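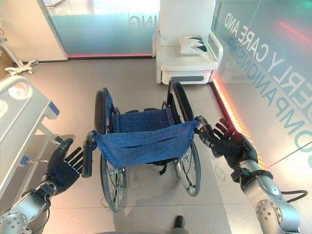

I finally got my bad run! Two weeks of clean wheelchair pushes and I was starting to wonder what I'd write about, and then the left hand let go in the middle of a turn.

The job is simple to say out loud: take both push handles, back the chair away from the bed, swing it around, stop. Grindgate (our name for the control stack, don't ask) had done it 124 times without a complaint. On the next one the left grip force dropped to nothing, the right arm kept pushing, and the chair pivoted toward the bed rail. Riku Hoshino hit the stop. The chair was empty, as it always is at this stage - I can't say that loudly enough.

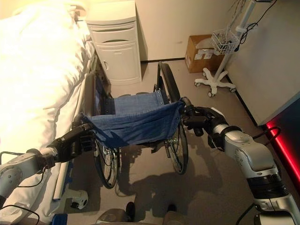 Both hands on the handles, between the bed and the open floor.

So what happened? Mayu Kubo pulled the logs and found a 30 ms gap in the left hand's messages. The hand read the silence as "release." The right arm never heard a thing. I love this stuff!

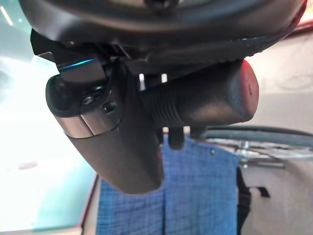
My part is the wrist hardware, so I spent the evening hunting for whatever made that gap. First suspect was the cable, and I flexed it 1000 times on the bench without a single dropout. The connector was another story: one pin slightly backed out. I also went over the bracket, with its two round screw holes, looking for cracks and found none.

New rule in the code: if one hand goes quiet, both arms stop and hold. Next up is pulling the plug on purpose, over and over - can't wait.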